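Lab 5 notes: gripper comparison, drawer task
Instructor: Lucie Simard. Bench questions to Hélène Girard.

Read before you come in. We lost half the session last time to setup so please have the sheet filled in up to part 2.

What we are comparing: two grippers, same arm, same cabinet. Ristolura fingers (long, stiff) and Dusemeo fingers (short, rubber pads). Controller settings stay the same for both, otherwise the numbers mean nothing. Fixed camera stays where it is. Don't bump it, don't "improve" the angle.

Part 1. Approach. Come down from above, fingers vertical, stop short of the drawer front. Check cable slack before you go any further. A cable that pulls tight will show up in the force log and look like drawer friction. It got three groups in March.

Part 2. Contact. Top edge of the drawer front only, no handle. Two ways to do it: pinch the edge, or hook behind it and drag. Hooking needs the drawer open a bit already. Write down which one you used for every trial, I can't tell from the log.
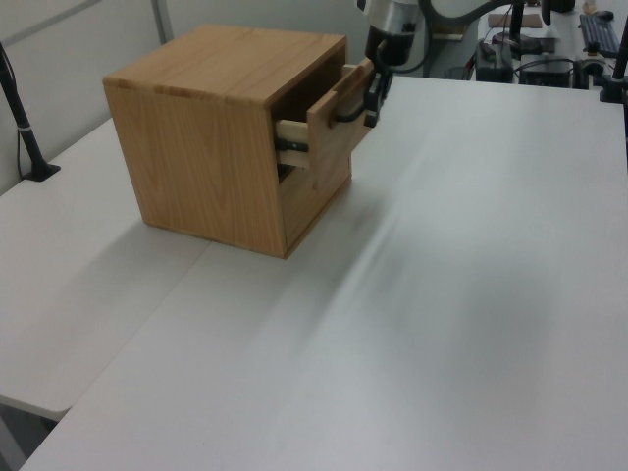

Fig. 2. Gripper at the top edge of the drawer front, drawer part open.

Part 3. Trials. 16 pulls per gripper, then 16 pushes. Reset to the same start opening each time, use the pencil mark. A slip counts as a fail even if the drawer ends up where you wanted.

Log for each one: peak force, slip y/n, final opening in mm, anything odd. If peak goes over 41 N the arm stops by itself. Clear the fault, note it, go on to the next trial. Do not raise the limit.

Known problems
- stiff fingers skate on the smooth wood if you come in at an angle
- rubber pads grab well but let go late, drawer creeps on release
- cabinet can shift on the table during a push. check its position between trials, redo the trial if it moved
- camera view of the fingers gets blocked by the wrist at some poses, so dont rely on video alone for slips

Write up: one table, one plot, half a page of text. Say which gripper you would pick for pulling and which for pushing, may not be the same one. Raw logs go in the shared folder under your group number.

Reading for next time: Ullonent controller guide, chapter 2, the bit on force limits. Skip the apendix.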